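The Long Way to a Full Set

Hendrik Meijer keeps his speedway programmes in shoeboxes, and when he takes the lid off one the whole kitchen table disappears. Every one is signed on the cover, most in felt tip, a couple in biro that had to be pressed so hard it went through to the race card.

He started with Bolness, his home track, at 13. His uncle had taken him along in July and a rider called Vilgot Engebretsen leaned over the pit fence and wrote his name right across the sponsor's logo. Hendrik was hooked (who wouldn't be?) and has hardly missed a meeting since. He now has some 40 signed programmes, and he can tell you the heat results from nearly all of them without looking! 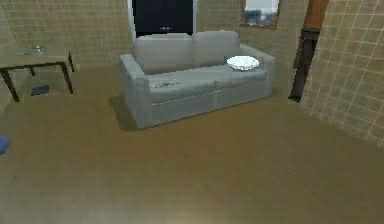 The prize of the lot is the Cavalcanti Cup final, signed by all 3 riders on the podium. Engebretsen and Torunn Granström were easy enough, both happy to chat by the vans until the floodlights went off. Sixten Sjögren had already left for the ferry. So Hendrik put the programme in a stiff envelope with return postage and sent it to the club, and then heard nothing for two winters. When it came back there was a lovely neat signature under the other two, plus a note asking whether the pies at Bolness were still as good.

They are, by the way. Get the cheese and onion.

Next on his list is a programme from the old Lulley track, where only 2 meetings were ever run before the rain got into the shale. Rosalind Ferreira won the second of them and has promised to sign a copy if he can find one. He's got a lead on a box of them in a garage, and he's driving over to look in the morning.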